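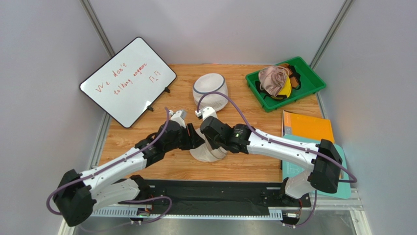

The Great Hat and Delicates Roundup

So I finally did the summer hats. If you've been reading for a while you know I've been saying I would since February, when the box came down off the closet shelf and then just sort of lived in the hallway where everybody tripped on it. My sister-in-law Puspita Chong is borrowing two of them for her trip to Vardale and that was the kick in the pants I needed.

I thought I'd write down what I did, partly because Intan Jugah asked me in the comments last time how I keep white hats white (I don't, Intan, not really, but I try) and partly so I'll remember next year.

First off, white hats. I own too many. I can't walk past one! They look so crisp in the store and then you wear them for one afternoon with sunscreen on your forehead and that's that. The soft ones, the floppy kind with a brim, are easy. They're just cotton. I turn them inside out, rub a little dish soap into the sweatband with my thumb, and let them sit in the bathroom sink while I do something else. Then a rinse, a squeeze (no wringing, the brim never forgives you) and onto an upside-down mixing bowl to dry.

The creases in the brim are my big complaint. Mine had been folded in half under the beach towels all winter. What I do is go along the edge with my fingers while it's still damp, pinching and pulling a little bit at a time, all the way around, and then I leave it alone. I have tried ironing. The iron leaves a shiny spot. Steam from the kettle is okay if you're careful and hold the thing with tongs, and I was not careful the first time and had a pink thumb for two days.

The mesh ones are a different animal. They've got those airy sides and more of a shape to them, so they can't go in with everything else or they come out looking like a stepped-on cupcake. 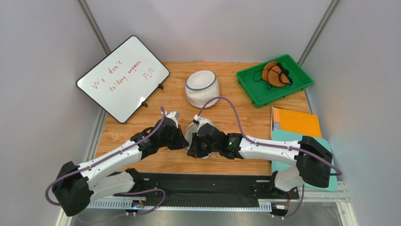
For those I skip the sink and use a soft toothbrush, just cool water and the tiniest bit of shampoo. Yes, shampoo! My grandmother swore by it and she wore a hat every day of her life. You go in little circles and you keep one hand on the inside so the crown doesn't cave in. If it does get a dent in the top you can usually push it out from underneath with a rolled-up washcloth and leave the washcloth there overnight. The band is where the grime collects, so that's where I spend my time. I did one last year without rinsing the band properly and it dried with a yellow line all the way around it, and I had to do the whole thing over again.

Then there's the question of where to keep them all. I used to stack them, one inside the other, and I still think that's fine for the floppy ones. The stiffer ones want their own space. Ferham, the discount place out by the highway, had plain hat boxes marked down and I bought 2, and I should have bought more, but I was being good. They're not pretty. I may cover them with wrapping paper if I get ambitious.

Okay, on to the other half of the job, the swimsuits and sports bras and all the other stretchy things with straps. I don't know how it is at your house but here the straps get into everything. They tie themselves around the pajamas. One got wound so tight around a bath mat that I had to cut it, and it was my good one, from Sedano. I am still a little sore about that.

The answer is mesh bags, and I know I'm about the last person in America to figure this out. My mother had them and I thought they were just one of her fussy things, like the special cloth for the special faucet. But they work! You put the strappy stuff in, you zip it up, you throw it in with the rest, and everything comes out in one piece. I went to Yadav and got a set. Small, medium and large. The large one is the one I use all the time and the small one has already disappeared.

A few things I've picked up about the bags. Don't pack them full. If you cram the bag like a suitcase the middle never gets clean, and you'll open it up and find one dry sock. Fasten any hooks first, because a loose hook will grab the netting and chew a hole in it. And zip it all the way to the end - I mean all the way - because a zipper that's left open an inch will be open a foot by the spin cycle. I keep brights together and I keep anything yellow away from the whites, bag or no bag. The mesh keeps straps in but it does nothing at all about dye. Ask me how my husband's undershirts got to be the color of lemon pudding.

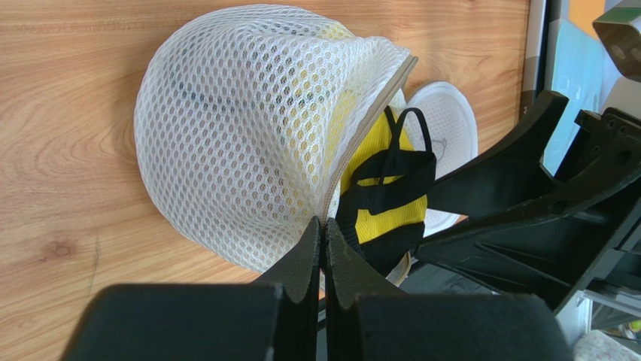
Yellow and black garment and the big mesh bag.

When you take things out, go slow. I used to grab whatever was closest and yank, and the straps would catch on the zipper teeth. Now I hold the edge of the opening with one hand and ease the thing out with the other, a little like getting a cat out of a carrier. Then it all goes flat on a towel. I don't put anything stretchy in the dryer anymore. It takes the snap right out of it and then you've got a bathing suit that fits a bigger person than you.

The bags themselves need a look now and then too. Lint builds up in the corners, right where the zipper ends, and I pick it out with an old toothbrush (a different one from the hat one, please).

I still have the straw hats to do and those scare me. Somebody told me to use a slice of white bread to get the smudges off. Has anybody tried it? I've got half a loaf going stale, so I could give it a shot, but I'd like to hear from one living person who's done it before I start rubbing sandwich bread on my gardening hat.

Puspita, yours are ready. Come get them before I start wearing them.

Posted 8/20/02
Filed under: Laundry, Hats, Getting Organized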